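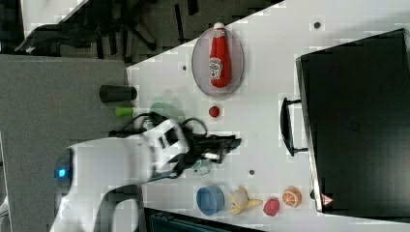 4. Las guardias que no se llaman guardias

Empecé esta parte del trabajo convencida de que iba a hablar de horas extra y acabé hablando de teléfonos encima de la mesilla de noche. Lo cuento así porque el cambio de rumbo afecta a cómo hay que leer los datos. El cuestionario se diseñó para medir horas trabajadas, y las entrevistas, que vinieron después, me obligaron a volver sobre él con otra pregunta en la cabeza: ¿qué pasa con el tiempo en el que una persona no trabaja, pero tampoco puede irse al cine tranquila?

En las tres empresas estudiadas (Faltier, Zamberg y Utar, todas ellas dedicadas al mantenimiento de programas para terceros) existe un sistema formal de guardias. Hay un calendario, hay un plus y hay un procedimiento de relevo. Sobre el papel, los tres sistemas se parecen muchísimo. Quien está de guardia lleva el aviso activado y tiene 15 minutos para responder; quien no lo está, descansa. Si me hubiera quedado en los convenios y en los manuales internos, esta sección tendría media página y yo habría terminado bastante antes.

4.1. Lo que dice el cuestionario

Recibimos 669 cuestionarios válidos. La pregunta directa («¿Ha atendido avisos fuera de su turno de guardia durante el último mes?») dio un resultado modesto, y durante una temporada lo di por bueno. Luego Oksana Stetsiuk, que codificó conmigo las respuestas abiertas, me hizo notar que mucha gente que había marcado «no» escribía a continuación, en el recuadro de comentarios, cosas como «solo miro el canal por si acaso» o «contesto si es un momento». O sea, que para esas personas mirar y contestar no era atender un aviso. La palabra «aviso» la habíamos puesto nosotras pensando en cualquier mensaje de trabajo, y en las empresas designa una cosa muy concreta: la alarma que lanza el sistema de monitorización y que deja registro.

Fue un error de redacción nuestro, lo asumo, y no tiene arreglo a posteriori. Por eso no ofrezco aquí un porcentaje de trabajo fuera de turno. Cualquiera que sacara de esa pregunta lo estaría sacando de una ambigüedad. Lo que sí me parece aprovechable es el material de los comentarios, unos 600 textos, la mayoría de una línea o dos, algunos bastante enfadados y unos cuantos larguísimos (¡gracias a quienes los escribieron!). Oksana y yo los leímos por separado, discutimos los desacuerdos y nos quedamos con un esquema de códigos muy sencillo, que figura en el anexo.

El código más productivo fue el que llamamos «disponibilidad de cortesía». Agrupa los casos en los que alguien sin turno asignado está pendiente del trabajo por deferencia hacia el compañero que sí lo tiene. No hay orden de nadie. Hay un chat de grupo, una persona sola ante una base de datos que no arranca y otras siete que lo están leyendo desde el sofá.

4.2. Lo que cuentan las entrevistas

Hicimos 17 entrevistas, casi todas por videollamada y varias a horas que, pensándolo ahora, no dejan de tener su ironía. Cito a las participantes con los seudónimos que ellas mismas eligieron.

Maureen Dawber llevaba en Zamberg el tiempo suficiente para haber conocido la época anterior al calendario. Su relato me desmontó una idea que yo traía de casa, la de que formalizar las guardias reduce sin más la disponibilidad informal. «Antes llamaban a quien sabía», me dijo. «Ahora llaman a quien toca, y quien toca me escribe a mí.» La guardia rotatoria reparte el plus entre toda la plantilla, pero el conocimiento del sistema no rota con ella. Maureen cobra el plus las semanas que le corresponden y sigue siendo consultada todas las demás. Cuando le pregunté si lo había planteado a la empresa, tardó un poco en contestar. Le daba apuro, porque quien le escribe es una persona a la que aprecia y que lo está pasando mal a las tres de la madrugada.

Este apuro sale en casi todas las conversaciones y creo que merece más atención de la que suele recibir. La literatura sobre desconexión digital tiende a imaginar a un jefe que escribe tarde y a un subordinado que no se atreve a callar. Ese jefe existe, claro que sí, y tiene su sitio en la sección 5. Pero buena parte de lo que recogimos circula en horizontal, entre iguales, y los protocolos de desconexión de las tres empresas solo regulan la comunicación que baja por la jerarquía. El de Utar, por ejemplo, prohíbe a los responsables de equipo escribir después de las ocho de la tarde y no dice una palabra de los chats que abre la propia plantilla.

Seija Hämäläinen, de Faltier, me habló de la otra cara. Ella era la que escribía. Recién incorporada, entró en la rotación tras un periodo de formación que calificó de «muy amable y muy corto», y sus primeras guardias las pasó pidiendo auxilio. Le contestaban siempre, y enseguida, y con simpatía. Lo que le quedó de aquello fue una deuda: en cuanto supo un poco más, empezó a estar pendiente de los turnos ajenos para devolver el favor. No me parece descabellado leerlo como un sistema de reciprocidad, con sus plazos y sus morosos, y de hecho dos participantes usaron la expresión «me debe una» sin que yo se la sugiriera.

Con Styliani Kontogiannis, también de Faltier, la conversación fue por otro lado. Ella salió del chat. Lo anunció con un mensaje educado, explicó que seguiría cubriendo sus turnos y desinstaló la aplicación del teléfono personal. Nadie le reprochó nada de manera abierta. Al cabo de unos meses, eso sí, notó que se enteraba tarde de los cambios, porque las decisiones pequeñas (quién tocaba qué servidor, qué parche podía esperar) se tomaban en aquel chat, mezcladas con las urgencias y con las fotos de perros. Volvió a entrar en octubre. Cuando le pedí que valorase la experiencia se rio y me contestó que había dormido estupendamente.

4.3. Un caso que no encaja del todo

Me queda el equipo de Eskola, que es el nombre que recibe en Utar un producto antiguo de gestión documental, mantenido por un grupo pequeño. Allí la consulta fuera de turno se apunta. La coordinadora, Maureen Tunstall (dos Maureen en un mismo estudio, qué le vamos a hacer, los seudónimos no los elegí yo), pidió que toda ayuda prestada a quien está de guardia quedara en una hoja compartida, con la hora y el asunto, y negoció que ese tiempo se compensara con descanso.

Yo esperaba que la hoja se llenara. Las entrevistadas de ese equipo describen algo distinto: al tener que anotar la consulta, quien estaba de guardia se lo pensaba más antes de escribir y buscaba primero en la documentación, que a su vez fue mejorando porque las dudas repetidas saltaban a la vista. También hubo quien dejó de preguntar por vergüenza y aguantó sola incidencias que le venían grandes. Las dos cosas aparecen en los testimonios y no tengo forma de pesarlas una contra otra. No he podido consultar la hoja, que contiene datos de clientes, así que dependo de lo que me contaron.

Tampoco sé si el arreglo aguantaría en un equipo mayor. En Eskola se conocen todas, comparten horario y la coordinadora participa en la rotación como una más, con lo que el apuro del que hablaba Maureen Dawber se reparte de otra manera. En la sección siguiente retomo el caso al comparar los protocolos de desconexión de las tres empresas.

Figura 3. Mesa blanca con un bote de kétchup tumbado sobre un plato gris translúcido y, al lado, un tomate pequeño.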